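Dryer leaves one thing damp every time, is it really the filter?

poston_basement
Secondhand front loader, paid 600 for it, and the seller swore it was serviced. Every load comes out fine except one dark piece that stays at the bottom. The guide on the Naltitz parts page says "clean the filter" and I don't buy it. I clean it.
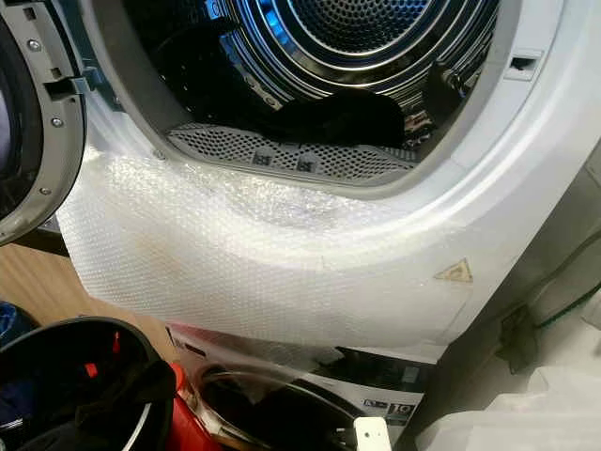
Botberg Tenants' Club, Laundry & Appliances Group

lintskeptic
Clean it how? Pulling the fuzz off the top isn't cleaning it. Those two little tabs in the middle of the grille are there to lift it out. Wash it under the tap, let it dry, put it back.

poston_basement
I've done that. Twice in December.

drumroll9
Everybody on this board says filter to everything. One black thing stuck at the bottom sounds like overloading to me. What else was in there?

poston_basement
Towels mostly. Maybe 20 minutes on low.

drumroll9
Well there you go. 20 minutes on low won't dry a towel either.

poston_basement
The towels were dry though. That's the part I can't square. 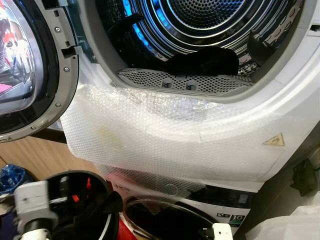

Door open, black item in the drum, washer underneath.

lintskeptic
Thin towels? Heavy black cotton takes twice as long as thin towels. And if it's a sensor model, the sensor may quit when most of the load is dry. I'd still look down the slot where the filter sits. Mine had a felt mat in there.

hallway_c
Disagree with both of you. Check how hard the washer spins first. If it goes in dripping, no dryer will save it. My old one was down to 600 rpm and I blamed the dryer for a year.

drumroll9
Then the towels would be wet too.

hallway_c
Not if they were thin. You just read that.

poston_basement
Bakhtiari quoted me 3000 for a new pair, so I'm trying the slot and a longer cycle before I believe anybody.

lintskeptic
3000? Get another quote.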